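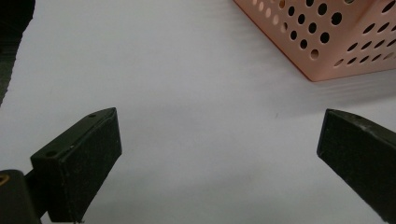
Photo: Silviu Oprea

Renomgate Community > House and Home > Cleaning > Tables and Counters
Search all topics Go

Yellow stain and sticky film on a light laminate table, what is safe to use?

Last updated Feb 2, 2024

mapleturn

I have a light laminate table from Vonadow that I use for everything: eating, mail, homework, sorting laundry. Two problems with it and I would like to fix both without making a third.

First, there is a yellow stain near one end where a container of curry leaked overnight. I wiped it up in the morning with dish soap and a sponge, and the food came off, but the color stayed. It is the size of a saucer with a darker ring around the outside. I have washed it several times since then and it may be a little lighter, but it may also be that I am used to it.

Second, the whole top has a tacky feel. If I put a sheet of paper down and pick it up later, it drags a bit. I clean it most days with a spray called Resinik, the lemon one, and a paper towel. The tacky feeling goes away while the surface is wet and comes back when it dries. I thought I wasn't cleaning it enough, so I started using more spray, and that has not helped.

The care sheet that came with the table says "wipe with a damp cloth, avoid harsh cleaners" and nothing else. I no longer have the box. The person at Cadwaladr, where I bought it, told me to use bleach. My sister says never put bleach on laminate. I have baking soda, white vinegar, rubbing alcohol (70 percent), dish soap, and a melamine sponge in the house and would prefer to use one of those before buying anything.

The finish is smooth with a low shine. It is not real wood and there is no seam near the stain. Also I have a toddler who eats directly off this table about as often as off a plate, so I don't want to leave anything on it that shouldn't be there.

oldporchlight

Baking soda paste will do it. Mix with water, leave it on for a while, wipe off. For the sticky part use vinegar. I have done this for years on my counters and never had a problem.

S. Oprea

I install and repair countertops and built-ins, and I get asked about both of these a lot. They have different causes, so I would handle them separately, and I would do the film first. If you treat the stain through a layer of old cleaner you won't get even contact with the surface, and you won't be able to tell what is working.

The film

A tacky top that feels fine when wet and tacky again when dry is nearly always cleaner residue. Many sprays leave something behind when they dry, such as soap, fragrance, or a shine additive. I don't know what is in the one you use, but check the label for the word "rinse." A lot of cleaners ask you to rinse food surfaces and most people skip that step. More spray adds more residue, and a paper towel mostly moves it around.

1. Clear the table completely. Lift the bins and baskets off too, and wash the bottoms, or they will put the grime right back.
2. Fill a bowl with warm water and a few drops of plain dish soap. Drops, no more. Too much soap gives you a new film.
3. Wash the top with a microfiber cloth, one section at a time, wringing the cloth out well. You want it damp. Standing water can get into the edge banding and swell the board underneath.
4. Change the water when it looks cloudy.
5. Go over the whole top again with a second cloth and clean warm water with no soap in it.
6. Dry with a towel right away.

Then let it sit and do your paper test. If the paper still drags, repeat steps 3 through 6. A table that has had a lot of spray on it can take 2 or 3 rounds. If you still feel it after that, wipe a small area with a cloth dampened with the rubbing alcohol, rinse, and dry. Open a window, keep it away from the stove or any flame, and keep your toddler out of the room until it is done and the bottle is put away. Do not mix the alcohol with anything.

Vinegar is fine for hard water marks. On a soap and additive film it does less than people think, and I would not let it sit on a laminate edge.

The stain

The yellow is almost certainly from turmeric. It is a dye, and it behaves like one, so scrubbing the food off does not touch the color. The darker ring is where the liquid dried last and left more of it behind.

Try these in order and stop when you are happy with how it looks.

First, baking soda and water mixed to the thickness of toothpaste. Spread it over the stain and a little past the ring, leave it for fifteen minutes, and wipe it up with a damp cloth. Don't scrub it in circles. Baking soda is a mild abrasive, and on a low-shine finish you can rub a polished patch into it that will bother you longer than the curry did.

Second, if there is still color, use the alcohol on a white cloth. Dab, turn the cloth to a clean spot, dab again. If yellow is coming off on the cloth, keep going. If the cloth stays clean, stop.

Third, 3 percent hydrogen peroxide, the ordinary brown bottle from a drugstore. You would have to buy this one but it is cheap. Wet a folded paper towel with it, lay it over the stain, and check every ten minutes. Rinse well and dry. Test it first on the underside or on a back corner.

Fourth is sunlight, which sounds like a joke. Turmeric color fades in the sun. If the table is near a window, or you can move it so the stained end is in direct light, leave it uncovered for a few days. I have seen counters by a south window clear up with no other treatment. The drawback is that anything else sitting on the table will leave its outline if the top itself is going to change color, so keep that end clear while you do it.

What I would leave alone

Bleach: some laminate makers allow a brief wipe with a diluted solution and others say never. With no real care instructions I would not try it, and I would never put it on a surface that has had vinegar, alcohol, or an unknown spray on it. Those combinations can give off fumes that will hurt you.

The melamine sponge: it is very fine sandpaper in practice. It will take the stain down and it will also take the finish down. Once the finish is worn, the next spill goes in faster. If you use it at all, use it wet, with no pressure, on a spot no bigger than a coin to start.

Powdered scrubs, steel wool, and oven cleaner: no.

For every day after this, a damp cloth is enough most of the time, with a drop of dish soap when there is grease. Rinse and dry. Save the spray for the trash can lid.

bench_713

I agree with most of the long answer above. A few things from my own table, which had the same problem from a jar of mustard sauce.

The peroxide worked for me but it needed more than one go. I covered the wet paper towel with plastic wrap so it didn't dry out. After the first try it was still there, and I nearly gave up. After the next one I had to look for it. The last of it went by itself over the spring - by April I couldn't find the spot even with a lamp held low to the table.

I also ruined a section of a different table with a melamine sponge, so please believe the warning on that. It looks fine from straight above and then you sit down and see a dull patch with the light across it. There is no fixing it short of covering it up. I tried a countertop polish and it made the dull patch shiny for a day and sticky after that.

On the film, check your dishcloth as well. I was washing my cloths with fabric softener and it was coming off on everything I wiped. Now they go in with the towels and no softener, and the table dries clean. If your microfiber cloth is old and has been through the dryer with softener sheets, use a new one for the rinse step.

One place I'd differ - I wouldn't use plain baking soda paste where a child eats unless you rinse it more than once. It isn't dangerous in that amount, but it dries to a white haze in the texture and you end up wiping powder off their sleeves. Go over it with clean water, dry it, and run your hand across. If your palm feels chalky, rinse again.

And put the curry container on a plate next time, even in the fridge. The lids warp.

mapleturn

Thank you. The film is gone after washing and rinsing twice, and the label on the spray does say to rinse. The baking soda took out the ring but left the middle. I'm going to get the peroxide this week and turn the table so that end faces the window.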